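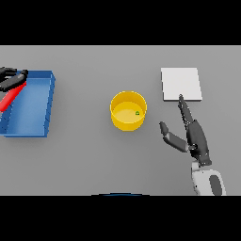 2 min read · 6 posts

1/ Okay friends, budget season is upon us again, and since so many of you were kind enough to ask how our little shop is planning for a two-armed setup, I'm going to try to lay it all out here. Get a coffee. I tend to ramble (you know this by now) and I've got a lot of feelings about line items!

2/ First thing, and I wish I'd done it years ago with the old Lorkden arm: we're doing as much of the work as we can in simulation before a single purchase order goes out. A gray table, a blue tray, a yellow bucket, a white pad, two hands. It's a plain little world, but it lets us argue about reach and hand choice while arguing is still free, and my goodness do we argue. Tray on the left is my hill to die on.

3/ Now the hands. We have two quotes, one from Engelhardt and one from Imader, and they are laid out so differently that I spent a whole evening in April just getting them into the same spreadsheet. Engelhardt folds the spare fingertips into the price. Imader lists them one by one, at $84 a set, and I've penciled in 6 sets for the first year. I'd rather see that number now than meet it in the fall, when the money has already gone to something else.

4/ The question I keep coming back to is whether we need fingers on both sides. The left hand has the grabbing to do, so that one's easy to defend. On the right we've mostly got an index finger reaching for the edge of a flat pad, and a very nice man at Grollow told me a simpler tool might cover it for a lot less. He may well be right! But matching hands means one set of spares, one manual, one thing for everybody to learn, and I've been burned by mixed equipment before.
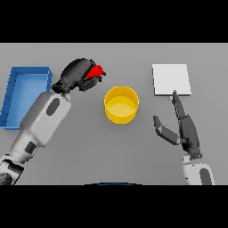 Shoshana Whitfield replied that I should price the mounting and the cabling before I fall in love with any hand at all, and that her own group's brackets came in at $547 after everyone had sworn they'd be under $400.

5/ Shoshana, I read that and went straight back to the spreadsheet, and wouldn't you know it, I had one row called "misc hardware" with nothing in it. Not even a zero. So brackets and cabling now get their own rows, and I'm using your number — the bigger one — until somebody gives me a real quote.

6/ Still open: who pays for the training days, whether we buy both arms together or stagger them, and how long Imader will hold their price. If you've staggered a purchase like this, please tell me how it went, good or bad. I'll be up until 10 tonight moving rows around anyway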